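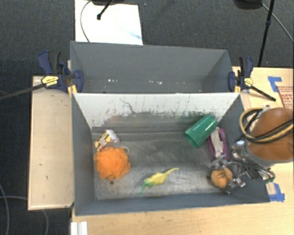

Ticket: Demo cell, open day at Laing
Status: Resolved, mostly
Component: pick and place, two-bin setup
Priority: High (raised from Low when the coffee arrived)

Reported by the floor desk:
Arm goes to the front bin, closes on something, lifts, then puts it back in the same bin and starts over. Has been doing this since 10:15. Visitors think it's the show. A school group clapped.

Update 1
Restarted the Trondix controller. Arm homed fine, picked the bath pouf, put it back. Checked the task file and found the source bin and the target bin were both set to "front". Somebody copied the rehearsal settings over, and in rehearsal we only had one bin. Changed target to "rear".

Update 2
Now it moves toward the rear bin and stops with a reach fault at the shared wall. The bins had shifted 13 mm from where calibration thinks they are. Loosened both bar clamps, pushed the bins back up to the marks, tightened again, reran calibration. No fault on three dry runs.

Please don't use the blue tape as a guide for where the bins go. It was put down for an older layout and we've all been meaning to pull it up.

Update 3
Full run with visitors watching. The pouf went across on the first try. The green cup took 3 tries, lying on its side as it was, and the last one got applause again, so I'm no longer sure what applause means. The yellow and green rubber toy was dropped once on the way over. Grip force was at 50 percent. Left it there – the Hukitz people asked us not to squash anything before lunch.

Update 4
Desk asks if the scrapes inside the front bin can be fixed before the afternoon tour. No. The cell has logged 3,000 picks and the bin looks like it. If a visitor asks, say it's well tested.

Still open:
- Task file should refuse to load when source and target match. Sent to Fornico as a feature request.
- Lock the settings folder on demo days.
- Take up the tape.

Closed at 2:40. Will reopen if it starts putting things back.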